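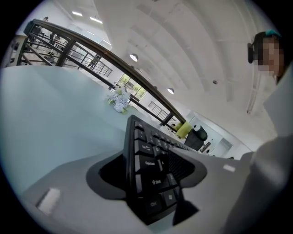

Shared workshop's hand-held gripper gets a second round

By Benedetta Guerra

Members of the Jiltbridge shared workshop are pressing on with their home-built gripper, a hand-held tool meant to teach a robot arm how people pick things up. Second version is in use now, a third is on paper.

The build started in January with Kayode Balogun and Lucrezia Amato, who had an arm on loan from nowhere and a budget of $2,000. No arm yet, in other words. The plan is to collect the grasps first and buy the arm later.

"We kept pricing arms and kept not building anything," said Balogun. "So, gripper first."

So far they have 1,131 recorded grasps, most of them everyday stuff. Mugs, books, tape, office gear. Flat things picked up by the edge are the current headache, keyboards above all. Long, heavy at the far end, and they twist in the jaws if you grab too near one side. Amato wants a deeper cradle and softer pads. Balogun wants to leave the cradle alone and change the spring.

They've tried both, a bit. No agreement as of this week.

The target is around 4,000 grasps before any training gets done. Members can sign up for a half-hour slot at the front desk, no experience needed, and there is a short sheet of instructions (being rewriten, the old one had the trigger steps in the wrong order).

Print files for version two go up on the workshop's page on 14th February. Parts list to follow, Amato says, once she has checked the screw sizes agian.

Spare M3 inserts wanted. Leave them with Samuele Pellegrini.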